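Payload Is the Wrong Column to Sort By

Every gripper comparison I have been handed in the past few years is sorted by payload. Stroke comes second, closing force third, price last. The table is easy to read and the ranking it produces is close to useless for anyone whose parts are light, thin-walled and inconsistent, a class that covers most of what people now want a gripper to pick up.

My position is that a parallel-jaw comparison should be sorted by what happens in the last few millimeters of closing. Everything before that is travel. Everything after that is holding, and nearly any gripper can hold. The interval between first pad contact and steady grip is where parts get pushed over, dented, rotated or squeezed out of the jaws, and it is the interval that data sheets leave out.

I spent most of November comparing three devices. The Gillico is a motorized unit with a lead screw and guided rails. The Duvside is also motorized, with a belt and a lighter carriage. The Isari is a hand-held linkage gripper, squeezed by an operator and carrying its own camera, used to collect demonstrations that a robot-mounted version is later supposed to reproduce. All three went through the same part list. The arm was the same for both motorized units and ran from a Mabaso controller, whose force estimate I will come back to.

The usual objection to putting a hand-held tool in a comparison with two actuated ones is that the operator closes the loop. I accept that. A person feels the part give and backs off, and no amount of bookkeeping removes the person from the result. But the objection assumes that the purpose of the comparison is to rank actuators. If the purpose is to decide which finger and pad geometry to build, the hand-held tool is the cheapest instrument available. It answers in an afternoon whether a pad shape can hold a part at all. A geometry that fails in a skilled hand is unlikely to be rescued by a motor.

The part list deserves more attention than the devices. Standard practice is a set of machined blocks, a few cylinders, and one token deformable item, often a foam ball. The blocks are dimensionally stable and therefore repeatable, so the results look good in a chart. They also hide every difference that matters. A rigid aluminum block does not care whether one pad arrives early. It shifts until both pads touch and then stops. On the blocks, the Gillico and the Duvside could not be separated by any measure I tried.

Blow-molded and squeezable containers separated them at once. A plastic tube that has been handled is no longer symmetric. One wall has a crease and the other does not, so the two sides have different stiffness, and the side that buckles first decides where the tube goes. The Gillico closes at a fixed speed until its current limit trips. By the time it trips, the soft wall has folded and the centerline of the tube has moved. The Duvside has less moving mass and trips sooner, and its grips were visibly better centered. None of that can be read from the payload column, in which the Gillico wins by a wide margin.

Out of 81 grasps on used containers with the Gillico, 26 ended with the part tilted enough that I would have rejected the placement. I do not publish the number as a property of the Gillico. It is a property of the Gillico, those pads, that closing speed and those particular containers, and anyone who quotes it without the other three items is misusing it. That is my complaint about comparison tables in general. A single figure travels well, and the conditions that produced it stay behind.

Closing speed could of course be reduced. I reduced it. The tilt rate dropped and the cycle time became unacceptable for the line I had in mind. A vendor will say that speed is a tuning parameter and should not count against the hardware. I disagree. If a device is only gentle at a speed that no customer will run, then it is not gentle, and the comparison should say so at the speed the customer will run.

Pads are the second omission. Vendors list them as accessories. In my results the choice of pad moved the outcome more than the choice of gripper did, and I would now refuse to read a comparison that does not identify the pad. A textured compliant layer does two jobs. It raises friction, so that less normal force is needed, and it spreads the contact, so that the wall has more area to push back with. On thin plastic the second job is the important one. Smooth hard pads held the same tubes only at a force that creased them.

Compliant pads also get dirty, which should be reported and seldom is. Dust sits in the texture, and friction falls in a way that is hard to notice until a part slides. I wiped pads at fixed intervals during the comparison and still saw drift within an interval. A fair protocol would state when the pads were last cleaned. A better one would run the final tenth of the grasps on uncleaned pads and report them apart from the rest.

Third, joints. A linkage gripper keeps its fingers parallel only as well as its pivots allow. Plain holes in printed plastic open up with use, and the fingers begin to toe in or out. Metal bushings delay this. I cycled one linkage with bare printed pivots 2000 times and measured finger parallelism before and after; the change was large enough to turn a face contact into an edge contact. An edge contact on a soft tube is a crease. I have not seen a comparison in which the devices were worn before they were tested, even though every device in service is a worn one.

The rail-guided motorized units do better here and deserve the credit. The Gillico in particular was as parallel at the end as at the start. If my parts were rigid and my duty cycle long, I would buy it and stop reading tables. The argument of this piece is confined to soft and thin-walled parts, and I have no quarrel with heavy guides where heavy things are lifted.

Then there is the force estimate. The Mabaso controller infers grip force from motor current and displays it to 2 decimal places. The display is stable, repeatable and only loosely connected to the force on the part, because friction in the drive is included and is not constant. Between two grippers with different drives, the same displayed value means two different forces. Comparisons that normalize by displayed force are comparing drive friction. A thin sensor between the pads, used once per device to build a correction table, would solve most of this. It takes an hour.

A hand-held tool has no force display, and I have come to regard that as a modest advantage. What is left to examine is the part itself: how far the walls have moved in, where they have folded, whether the text on the label still runs straight. With a camera mounted on the tool looking down between the fingers, those things are recorded along with the finger opening. The part becomes the gauge. It is a coarse gauge, but it measures the quantity I care about.

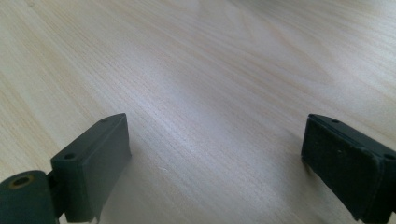 Jaws open over the tabletop.

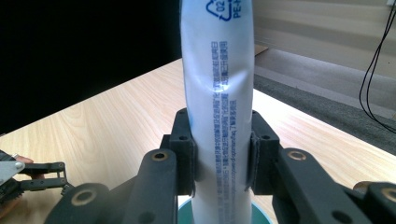
High-density polyethylene is a reasonable material to standardize on, if the field wanted to standardize. It is common, it is cheap, and it comes in wall thicknesses that run from stiff to nearly limp. It also keeps a record of mishandling in the form of permanent creases. I would propose that any parallel-jaw comparison include a set of such containers in new condition and a second set that has been deliberately crumpled, with the results kept separate. The difference between the two sets tells a buyer more than either one alone.

There are reasonable arguments against this. Crumpled containers are not reproducible between labs, and a referee will point out that two groups cannot crumple alike. They can, however, crumple by the same procedure and report the spread. Variation between samples is what the gripper will meet in service, and a protocol that removes it for the sake of a clean error bar has removed the test.

A second argument is that vision should handle it. If the camera can see the crease, the planner can pick a better grasp. Sometimes it can. In my trials the crease was often on the far wall, and the approach direction was fixed by the neighbors in the bin. The planner had one grasp to choose from. At that point the pads, the closing profile and the joints decide the result, and they should have been specified with that case in mind.

As for the three devices, I kept the Duvside on the arm, with pads copied from the Isari. The fit required an adapter plate and shorter screws, and the camera bracket had to move outward to clear the taller finger, which cost some of the view at full opening. I have a second pair of fingers being printed with the pad face set back by the thickness of the compliant layer, so that the closed position reads zero again. The Gillico has gone to the bench that handles castings.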